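Call for Home Cooks: Help Us Put Together the Sivstead Supper Book

Do you have a soup your neighbors ask about? A way with cabbage that came from your grandmother and has never been written down anywhere but the back of an envelope? We would love to hear from you! The Sivstead Supper Book is a community cookbook of plain, everyday evening meals, and we are looking for 34 home cooks to share one recipe each, cook it with us once in our kitchen, and then try out a few of the dishes other people send in.

You don't need any training. If you cook supper most nights and your family eats it, you are exactly who we have in mind. We had 13 cooks for our first little booklet, Weeknights in Sivstead, and it was stapled by hand and gone before the end of the month, so this time we are being a bit braver (and paying a real printer, the good people at Drolletti Press).

What you would be doing

First, you send us your recipe, in whatever shape it is in. Scribbles are fine, and so are "a handful" and "until it looks right." We'll sit down with you and turn those into cups and minutes without, we hope, taking the life out of them.

Then you come and cook it in the Flesiline Kitchen on Pangilinan Street. Most of our test cooking happens at the counter, and finished portions get plated there too, so that everyone can taste and argue kindly over the salt.

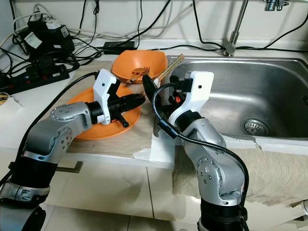 Last, you take home five recipes from other cooks and make each of them once, in your own kitchen, with your own pots. We want to know where you got stuck, what you had to look up, and whether anyone asked for seconds. A page of notes for each dish is plenty.

Who can take part

Anyone 18 or older who lives in Sivstead or close enough to get here without grumbling. We would be especially glad to have people who cook for one, people who cook for a crowd, and people who learned to cook somewhere far away and have had to make do with what our stores carry. If English isn't the language you cook in, please write to us anyway, in any language you like, and we will find somebody to help.

What you get

Groceries for your cooking session and your five take-home recipes are paid for. You also get $44 as a thank-you, two copies of the finished book, and your name beside your recipe if you want it there.

A few practical things about the kitchen

Sessions run on Saturday, starting at 10 in the morning, and usually last until early afternoon. Bring an apron and any odd tool you can't do without. There is a stainless steel sink for rinsing vegetables and for the washing up, and we all pitch in with that at the end, guests and organizers alike.
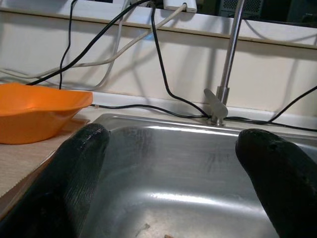 Please tell us ahead of time about allergies, yours or those of anyone you are bringing along. Children are welcome as tasters but can't be at the stove. The parking lot behind the building fills up early, so leave yourself a few extra minutes.

How to apply

Write us a short letter or email with your name, the dish you have in mind, and a few lines on who you usually make it for. Drop it in the Supper Book box by the Flesiline Kitchen door, or use the contact form on this site. We'll be taking applications through the end of May and will answer every one of them, though it may take us a week or two.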